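Foire aux questions : façades et portes en bois massif

Page mise à jour le 22 septembre 2020

Entretien courant

Quel produit utiliser pour le nettoyage ?
Une microfibre humide bien essorée suffit dans la plupart des cas. Pour les dépôts gras, ajouter du savon neutre à l'eau tiède, essuyer dans le sens du fil, puis sécher. Les produits ammoniaqués, la vinaigrette ménagère et les éponges abrasives attaquent le vernis et annulent la garantie de finition.

Comment nettoyer les moulures des panneaux ?
Les gorges retiennent la graisse et la poussière, surtout sur les meubles hauts de cuisine. Utiliser un pinceau plat à poils souples, à sec, puis passer le chiffon humide. Ne pas employer de nettoyeur vapeur : l'humidité pénètre entre le panneau et son cadre.

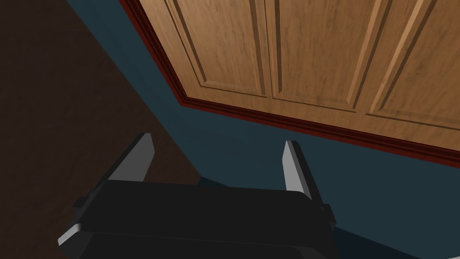

À quelle fréquence faut-il huiler une façade huilée ?
Deux fois la première année, puis une fois par an. L'huile Ratitz incolore s'applique en couche mince et s'essuie après 44 minutes. Un excédent non essuyé reste collant et doit être repris à l'égrenage fin. Les façades vernies ne s'huilent pas.

Les chiffons imbibés d'huile présentent-ils un risque ?
Oui, un risque d'auto-échauffement. Les étaler à plat à l'extérieur ou les immerger dans l'eau avant mise au rebut.

Teinte et aspect

Pourquoi deux éléments d'une même commande n'ont-ils pas la même teinte ?
Le bois provient de plusieurs billes et la densité varie d'une planche à l'autre. L'exposition à la lumière modifie ensuite la couleur pendant les premiers mois. Un écart de teinte entre deux façades n'est pas un défaut au sens de nos conditions de vente. Pour une commande complémentaire, indiquer le numéro de lot figurant sur le bon de livraison.

Peut-on reteinter un élément sur place ?
Oui pour la gamme Ullisine, livrable brute. Non pour la gamme Psarras, dont la finition est cuite en atelier. Toute retouche sur Psarras reste visible en lumière rasante.

Pose et réglage

Quel jeu prévoir sous une porte intérieure ?
Le jeu se mesure sur sol fini, revêtement compris. Il est porté sur la fiche de pose jointe au bloc-porte et dépend du type de ventilation du logement. En cas de détalonnage, étanchéifier le chant bas avant de remonter le vantail.

Comment régler une porte à deux vantaux ?
Commencer par le vantail semi-fixe. Vérifier l'aplomb côté paumelles, puis caler le vantail de service sur le premier. Le réglage des paumelles se fait vantail fermé, par quart de tour. Reprendre la gâche en dernier.
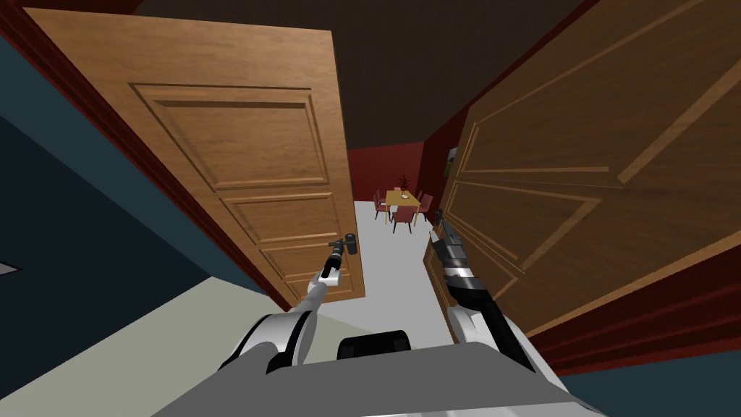

La béquille ne revient plus à l'horizontale. Que faire ?
Desserrer les vis de la rosace, actionner la béquille et resserrer alternativement. Si le défaut persiste, remplacer le ressort de rappel, référence 113 au catalogue de pièces détachées. Ne pas graisser le cylindre.

Le bois gonfle en hiver. Est-ce normal ?
Le phénomène inverse est plus fréquent : l'air chauffé est sec et le bois se rétracte. Un gonflement hivernal indique le plus souvent une ventilation insuffisante ou une dalle encore humide. Faire contrôler l'hygrométrie avant tout rabotage.

Commande et service après-vente

Quels sont les délais ?
4 semaines pour les dimensions standard. Le sur-mesure fait l'objet d'une confirmation écrite. L'atelier Stornirbridge est fermé en août et les commandes reçues pendant cette période sont traitées à la reprise.

À qui adresser une réclamation ?
Pour les finitions, à Hatice Soylu. Pour la quincaillerie et les pièces détachées, à Damir Berisha. Joindre le bon de livraison et une vue du défaut prise de près.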